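**Multden town hall: should the mayor's travel budget go back to a public vote?**

**lucinda_sorensen**
Hello neighbors! I sat through the whole council session (my back is still complaining) and wanted to share what I heard before the rumors get going. The mayor's office spent $2,456 on travel in September, and council member Gyamfi asked for the receipts twice. He was told they'd be ready "in due course." I like our mayor, I voted for her, and I still think we're owed a straight answer!

**trundeck_tom**
It's $2,456, Lucinda. The Trundeck bridge repair ran over by far more than that and we didn't get a single thread about it.

**tamsin_c**
Tom, I love you dearly, but both things can be worth asking about. Gyamfi's motion lost by 2 votes and I'd like to know why my own member sat it out. I've called her office and left a very polite message (and then a slightly less polite one).

**herneletti_rd**
I was there too, and I remember it differently. She said the receipts were with the clerk. She never refused anything.

**lucinda_sorensen**
Fair enough, you were closer to the front than I was, and the sound in that room is dreadful. Still, "with the clerk" isn't the same as posted where people can read them.

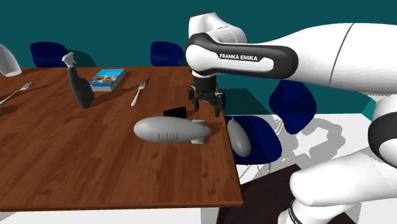
What I'd like is a small meeting before the next session, so we can write one letter together and all sign it, even those of you who think I'm fussing. Tamsin has offered to type it up, bless her, and I'm happy to host after supper. We can sit at a wooden dining table like that one and spread the budget pages out properly. Bring your own copy if you have one, mine is covered in coffee.

**trundeck_tom**
I'll come, but I'm bringing up the bridge.

**tamsin_c**
Bring it up, Tom! Would 7 suit everybody?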